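Kitchen > Tableware > Reviews > Plastic Plates, Reconsidered

Brovard uses cookies to remember what you like. Accept all | Manage settings

November 26, 2021
By the Brovard kitchen desk

I came to plastic dinner plates late in life, the way other people come to cruises. For years I held that a grown adult eats off something that breaks. Then I spent a summer sweeping up things that had broken, and in September I ordered the Pluline 20-piece set and told everyone it was for the patio. I don't have a patio. I have a back step with a recycling bin on it.

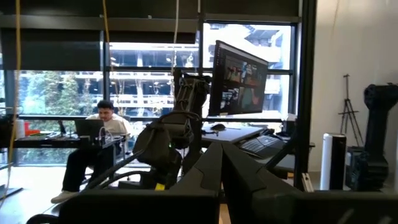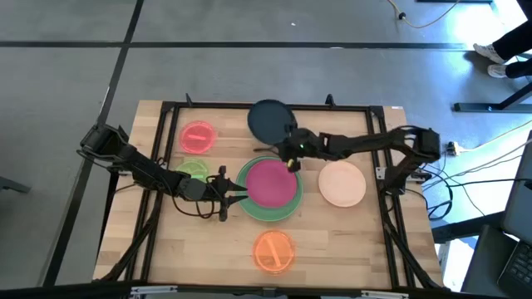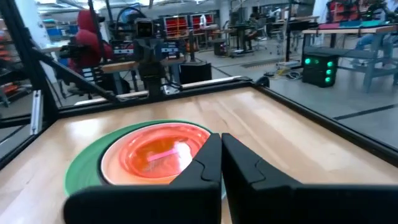 Green plate, orange-red bowl.

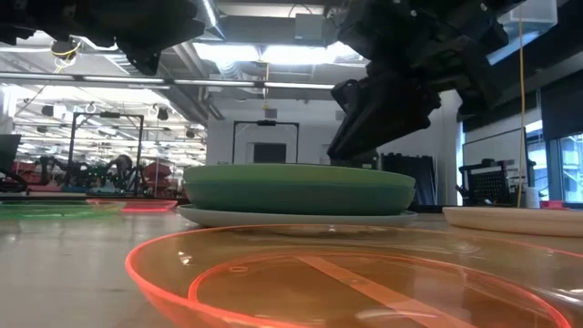 The Pluline set is five plates, five side plates, five bowls and five cups, in colors that the box calls Harvest and that I would call Daycare. If you are a household of four, you get a spare of everything. If you are a household of six, somebody eats out of the lid. I don't know who decided five was the number. It does mean you can lose one plate to a potluck and carry on as though nothing happened, and I have already done this.

Let's start with weight, which is the thing people notice first and complain about longest. These are light. A Pluline dinner plate with a baked potato on it feels like a baked potato. Saw at a pork chop with any enthusiasm and the plate begins to travel, and after a while you learn to pin it with the fork hand. My old stoneware never moved during a meal. My old stoneware also took the enamel off the sink.

The rim is well judged. It turns up just enough to stop gravy, and there's a real edge to grip when you're carrying two in one hand. The side plates have the same rim shrunk down, so there isn't much flat in the middle. A slice of toast sits in them at a tilt. This bothered me far more than it should have and I now eat toast off the dinner plates.

Bowls are the best thing in the box. Deep, steep sides, a foot on the bottom that stays cool enough to hold when there's soup in it. They take 300 milliliters before things get tense, so call it a modest helping of cereal or one honest scoop of chili. The cups are the worst thing in the box. They hold the same amount, they're too wide to fit in my car, and anything fizzy goes flat while you're looking at it. I keep pens in one.

Now the microwave question. The underside says microwave safe and the leaflet says up to 700 watts, two minutes at a time. My microwave has been going since before my current mattress and it happens to be a 700-watt model, so for once I was exactly who a leaflet had in mind. Leftover rice came out hot and the bowl came out merely warm. Tomato sauce is another matter. I gave a bowl of pasta sauce its two minutes, ate it, washed up, and there was a tidy orange line where the sauce had been. It's still there. Baking soda paste faded it a bit. Leaving it on the windowsill in the sun faded it some more. I've decided it's a fill mark.

The dishwasher is fine if you use the top rack, as instructed. I also used the bottom rack, as not instructed, because that is where plates go and I wasn't going to rearrange my life. Two months in, nothing has warped. What they do is come out wet. Every piece has a little moat around the foot that catches rinse water and saves it for your socks. You have to tip each one on the way out, and if you forget, you'll be stacking damp plates in a closed cupboard and wondering in a week about the smell.

Scratches, then. Table knives leave fine marks, steak knives leave less fine ones. The darker colors show them most. After a couple of months of daily use mine look like a pond in January that somebody has skated on. You can't feel the marks with a fingernail yet, and when I can I'll probably demote the plates to going under houseplants.

Stacking is good, with one catch. They nest so closely that the bottom one comes along for the ride when you pick up the top, then lets go over the tile. On the plus side, this was how I ran the drop test. No cracks, no chips, a noise like a starter's pistol, and one cat who ate in the hallway for the rest of the day.

For comparison I borrowed a set of Bai plates from my sister, who has had them for years and has never once mentioned them, and I take that as praise. They're thicker, they don't slide, and they come only in a beige that makes all food look like hospital food. The rims are lower and runny egg gets over the side. If I were buying for a cabin, or for teenagers, I'd buy the Bai. If you want to be slightly cheered up by a cupboard, Pluline.

A word about ratings. When I ordered mine from Gralport, the listing had 3138 reviews, and I read more of them than I'd like to admit. A good many of the one-star ones concern the delivery. Several are about a different product altogether, I think a shower caddy. One man took off two stars because his wife liked them. The useful complaint, which shows up again and again, is that the colors in a replacement set don't match the colors in the first one. I can't confirm that, having bought only the one, but if you're fussy about such things, buy all you'll need at once.

Would I serve guests on them? I have. One of them turned her plate over to see what it was, put it back without a word, and had seconds. I still bring out the stoneware at Christmas, what's left of it, which is three plates and a gravy boat.

Good: bowls, rims, survives tile.
Less good: cups, tomato, the moat.
Verdict: four stars, and I'd have given the half if they'd made six of everything.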